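Mi encimera y el mármol que no es mármol

Tiempo de lectura: 2 minutos
Imprimir | Enviar por correo

¡Por fin he decidido la cocina! Llevo desde junio dándole vueltas a las encimeras, y lo que más me ha enganchado son las vetas: finas, irregulares, grises sobre blanco – una maravilla. Huguette, mi vecina, tiene mármol de verdad desde hace 19 años y le encanta cada mancha de limón (a mí me daría un infarto).

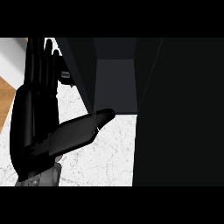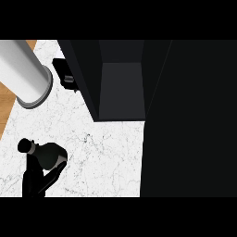 Blanco con efecto mármol en las dos imágenes; la botella oscura, en la segunda.

Pedí 8 muestras y las fui dejando junto a la ventana, porque por la tarde cambian muchísimo. ¡Muchísimo! Al final gana una blanca, mate, con la veta muy suelta. Ahora me falta el fregadero y ya tengo 42 pestañas abiertas.

Comentarios

Léonie Barbier: ¡Qué ganas de verla puesta! ¿Canto recto o redondeado?

Thierry Bailly: Yo la puse mate y encantado, pero se marcan los dedos.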